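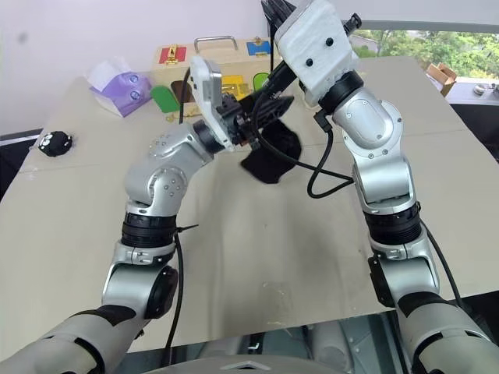 Yamuna Unnithan lo resume sin paños calientes: el brazo es lo barato, y quien presenta un presupuesto con una sola línea acaba presentando tres. Lleva razón. O casi.

Escribo esto deprisa, con las hojas de cálculo todavía abiertas y el cierre encima. Dos meses preguntando a talleres, laboratorios y centros de formación cuánto les costó de verdad meter automatización en una mesa. No una nave, una mesa. Respuesta corta: más de lo que firmaron.

## La línea que falta

El caso de Emthorpe. Piden oferta a dos proveedores, Kjærgaard y Andevura. La primera llega en 38 páginas, con todo desglosado, hasta los pasacables. La segunda, en un correo. El correo era más barato, claro. Ganó el correo.

Luego empezaron las facturas pequeñas. Juego de dedos de repuesto: 139 euros. Soportes para las cámaras de muñeca, rehechos dos veces. Un adaptador que venía «incluido» según el comercial y que en el albarán no aparecía por ningún lado. Suma y sigue: 2.518 euros en accesorios antes de haber hecho una sola jornada completa. Nadie había reservado esa partida. Salió de formación, y formación se quedó sin curso de julio.

Floor Vanhove, que llevó la compra, me enseña su hoja. Columna A, lo presupuestado. Columna B, lo pagado. La columna C la tituló «por qué no pregunté» y está más llena que las otras dos.

—Pregunté por carga útil, por alcance, por repetibilidad —dice—. No pregunté cuánto tardaban en mandarme una pinza.

Tardaban cinco semanas.
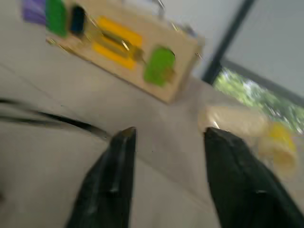

*La pinza, abierta, sobre la mesa de trabajo. Al fondo, el tablero de madera con pestillos.*

## Objetos baratos, horas caras

Otra cosa que los presupuestos no recogen: el material de prueba. Tableros con cierres, bolsas, rollos, telas, tornillería. Calderilla. Se compra en una tarde y con el ticket arrugado en el bolsillo. Lo caro es la persona que coloca, recoloca, apunta y vuelve a colocar. En Emthorpe calcularon media jornada y fue jornada entera desde la primera semana.

Las telas, sobre todo. Una pieza rígida se deja planificar; una blanda se dobla como quiere y cada intento empieza distinto. Vanhove aconseja presupuestar las tareas con tejido al doble de horas que las demás, y luego mirar si sobra. No le ha sobrado nunca.

Y los consumibles: bridas, fundas, cables. En Ultar, que tiene una instalación parecida y algo más veterana, me pasan el gasto anual en cableado y conectores. 903 euros. «Poca cosa», dice el responsable de compras, hasta que le preguntas cuántos días estuvo parada la mesa esperando uno de esos conectores. Ahí cambia de tema, y me ofrece un café. 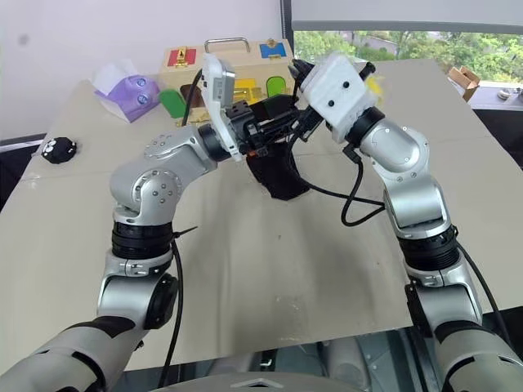 ¿Conviene comprar los dos brazos de golpe o empezar por uno?

Depende de la tarea, pero si hay que sujetar con una mano y manipular con la otra, los dos desde el principio: añadir el segundo más tarde obliga a repetir la instalación, la calibración y buena parte de la formación. Con uno solo se aprende mucho, eso sí, y para recoger y dejar piezas basta.

## Alquilar, comprar, esperar

El alquiler va ganando terreno. Kjærgaard lo ofrece con mantenimiento dentro, Andevura solo a partir de doce meses. Unnithan, que asesora a centros pequeños, es partidaria de alquilar el primer año aunque salga peor en el papel. Su argumento: el primer año se compra mal casi todo. Pinzas que no eran, mesa demasiado baja, una sala sin enchufes suficientes. Si el equipo es alquilado, al menos el error grande se devuelve.

En contra, lo de siempre. Las cuotas no dejan nada en el inventario y muchas subvenciones solo cubren adquisición. Hay centros que compran porque la convocatoria cierra, sin haber decidido para qué. Vi dos equipos todavía en el embalaje. Pedí fotografiarlos, me dijeron que mejor no.

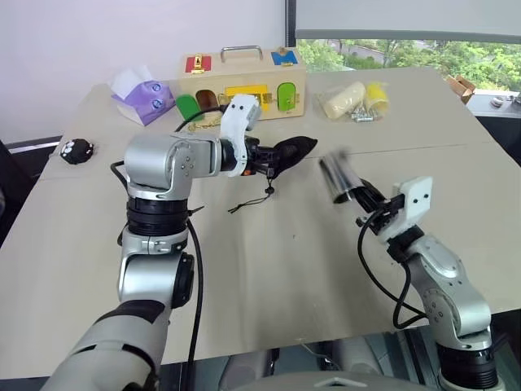 Y esperar tampoco sale gratis. Los plazos de entrega se comen el ejercicio: pides en primavera, llega en otoño, y la partida de puesta en marcha caducó por el camino. Unnithan recomienda negociar la fecha antes que el descuento, y que la penalización por retraso este por escrito. También pedir la lista de repuestos con precio y plazo, firmada, el mismo día que la oferta. Si el proveedor remolonea con esa lista, malo.

Más apuntes sueltos de la libreta, según salen:

- Mesa y anclaje, partida propia. No «varios».
- Dos juegos de dedos por brazo desde el primer pedido.
- Horas de persona: ponerlas en euros, aunque sea personal de la casa.
- Segundo año. Casi ningún presupuesto que he visto tiene segundo año.

Vanhove ya ha rehecho el suyo para la próxima compra. Cuatro pestañas donde antes había una. La oferta de Kjærgaard vuelve a estar encima de la mesa, esta vez leida entera, y Andevura ha mandado otro correo. Le han contestado pidiendo el desglose. De momento, sin respuesta.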